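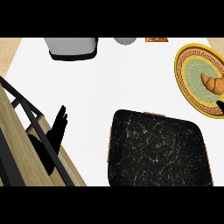 Meenakshi Poduval wrote in to ask whether the Tindisex dock would run two monitors from an older laptop, and she wanted to know before spending the money. Well, Meenakshi, I've had mine since January, so let me tell you how it has gone.

I bought it for a tired old laptop with two USB ports, one of them loose. The dock adds four more, plus wired internet, a card reader and a pair of video outputs. Setup took me 12 minutes, and a good part of that was hunting for my glasses. Both monitors came up on the first try (I may have cheered!), though the second one stays at a lower resolution until you install the driver from the Skiltadum site, and that download is 451 MB, so start it before you make your coffee.

My backup drive copied 42 GB of family photos through it without a hiccup. The card reader is slow, I'm sorry to say, and the power brick gets warmer than I'd like by late afternoon. The cord is also on the short side, so I ended up adding a Clekik extension.

I tried the Ionescu dock before this one and sent it back, as it kept dropping the internet in the middle of calls. The Tindisex has done that to me once, on a Tuesday, and unplugging it for a minute fixed it. Four stars from me, and yes, I'd buy it again.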